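Table-setting set passes the halfway mark at Gurkwood

The tabletop work at the Gurkwood workshop has moved on to its second block of recordings. The first block, 400 runs of placing food on a plate, was finished in February and has been handed over to the training side at Vovance. The second block is the same size and uses the same table, with more variation in where things start.

For members who joined after the autumn issue: the aim is to build up a set of worked examples from which a two-armed machine can learn simple kitchen jobs. A person drives both arms from a pair of hand controls, and the joint positions and the head camera view are saved together. Nothing is scripted. Each run begins with the objects laid out by hand and ends when the operator presses the foot switch.

The present task has one plate, one mug and two bread items. The operator picks up a named item, puts it on the plate and brings the arms back to rest. Long items are to be taken by the right arm when they lie on the right, and round items by the left arm when they lie on the left. Crossing over is allowed but must be noted on the run sheet, as the first block had too many crossings that were left unmarked and had to be found by watching everything again.

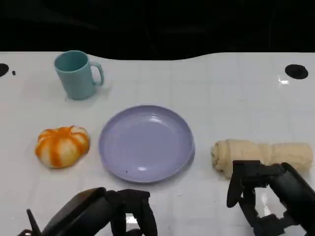

Between runs the layout is changed according to the printed list. There are 27 layouts in the list, and each is used with both bread items as the target. Please work through them in order. Several people had favourites, and layout 5 turned up far more often than it should have in the first block.

Some points from the review of the earlier recordings:

Slow runs are fine. Runs with long pauses are less useful, and if you need to stop and think it is better to end the run and start again.

A dropped item does not spoil a run. If you pick it up again and finish, keep it and tick the "recovered" box. Rawashdeh, the software we use to sort the files, now keeps these in a separate folder, and Vovance have asked for more of them.

If the plate is pushed along the table during a placement, leave it where it ends up until the run is over. Straightening it by hand while recording puts an arm in view that should not be there.

Grip the soft items lightly. The control has no force feedback, so go by what you can see on the monitor and stop closing once the sides begin to give.

Results so far are mixed. A model trained on the first block handled the round items well in the trial at Grurnton. It was much less steady with the long ones and tended to close on one end, so that the item swung as it was lifted. The second block therefore asks for the long items to be gripped near the middle wherever the layout allows it.

Sessions run in the mornings and again from two o'clock. New operators need one supervised session before recording alone, and practice runs are deleted at the end of it. The booking sheet is on the door of the control room, and completed run sheets go in the tray beneath it.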